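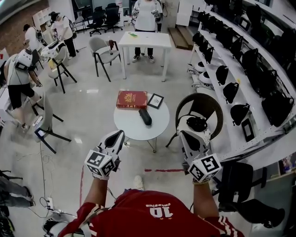
Gresanent hand units, left and right, with marker blocks fitted. Tabletop task with book, picture and case.

Gresanent hand-held gripper pair
Club and class edition, supplied by Todby

Last updated: December 14, 2021

The Gresanent pair is a set of two hand-held grippers for student groups that record manipulation tasks by hand and replay or train on them afterwards. The operator holds one unit in each hand and works on ordinary objects. Jaw opening is logged by the unit. Position and orientation are taken from the marker block, a white faceted body printed with black square patterns.

The club edition has the same mechanics as the laboratory edition. It differs in the grip, which is narrower, and in the case, which has a lockable lid and space for spare jaws.

Specification (per unit)

Overall length: 266 mm, jaws closed
Mass: 519 g with marker block and battery
Jaws: pale moulded outer, pointed, with black inner pad
Actuation: finger trigger, spring return
Data: wireless to base unit, or by cable
Cable length: 3 m
Charging: from the case or from the base unit

Left and right units are mirrored and are not interchangeable. Each marker block is keyed to its own side. A block forced on to the wrong unit will seat far enough to look correct, and the tracking software will then report the hand as rotated. Check the letter moulded under the block before a session.

Supplied with the set

Left and right hand units, both marker blocks, base unit, two cables, one set of spare inner pads, carry case, printed quick-start sheet. The head mount is ordered separately. Floor tape is not supplied. Any matt coloured tape of normal width is suitable for marking working positions.

Using the set with a group

The Devadiga student challenge accepts recordings made with the Gresanent pair in its household handling class. Teams submit their recordings with a written task sheet for each layout. The notes below come from the robotics club at Ullport, which has used the club edition since May and supplied its working procedure for this page. The procedure was written up by Cosmin Olteanu, who runs the club's recording sessions.

1. Mark out each working position with tape before any unit is switched on. Operators return to the same mark between takes.

2. Use small tables with clear floor on the operator's side. A round top is easier to reach across than a long one, and leaves fewer corners to catch the marker blocks.

3. Choose objects that differ in thickness and surface. A thick book, a framed picture and a rounded case make a reasonable first set. The book is the hardest of these to lift flat and should be approached from the spine side.

4. Keep both blocks in view. New operators tend to tuck the forearms in and turn the block under the wrist. Arms forward and slightly apart gives the cleanest track.

5. Run charging leads along a wall or column where possible.

6. Stop at 18 minutes. Track quality falls off in longer sessions as the grip tires, and the club discards most of what is recorded past that point.

Several operators can work in one room if each set is paired to its own base unit. Pair the sets one at a time with the others switched off. Two sets paired together will swap hands at random and the recordings cannot be separated afterwards.

Care

Wipe the marker blocks with a dry cloth. Do not use alcohol on the printed faces. Inner pads are a wear part and should be changed when the surface turns shiny. Outer jaws chip if dropped on a hard floor; a small chip at the point does not affect the opening reading, but a crack at the hinge does and the jaw should be replaced.

Recalibrate after any change of jaw. The routine is started from the base unit and asks for the trigger to be fully closed and fully released, first on the left unit and then on the right.

Ordering

Schools and clubs order directly from Todby, quoting the Gresanent club edition. Spare marker blocks are sold singly, so state left or right. Pads are sold by the set. Orders for the Devadiga challenge should carry the team name on the form so that the units can be registered to it before dispatch.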